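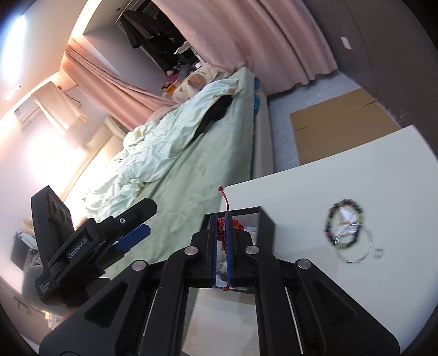
Joto, the small accessories studio run by Femke Brouwer and Myrto Koutsoukos, is delighted to announce that its summer bracelet collection goes on sale this July, and that everyone who loves a full wrist is invited to come and try it on. The collection is called Lirkus, and it grew out of Myrto's long fondness for knots, the kind she learned as a girl and has been tying at kitchen tables ever since. Red is the color the two kept coming back to, and the braided cord bracelet with its little red knots sets the mood for everything else, whether you wear it alone or next to dark beads and a thin silver bangle, as Femke does nearly every day.

There are 30 designs in all, and the studio has made 670 pieces for this first run (a great many evenings of braiding, as both of their families will tell you!).

"We wanted bracelets you can leave in a box by the bed and reach for in the morning without thinking too hard," said Brouwer. "My own box is a terrible tangle, and I'm very fond of it."

The launch takes place on Saturday at the Riviere shop in Sasden, where doors open at 3 p.m. Solène Ferrand will be showing visitors how to finish a cord with a simple knot, and there will be lemonade and cake for as long as they last. Children are very welcome.

**Press contact:** Dorian Rey, Joto. Samples for photography are available on request.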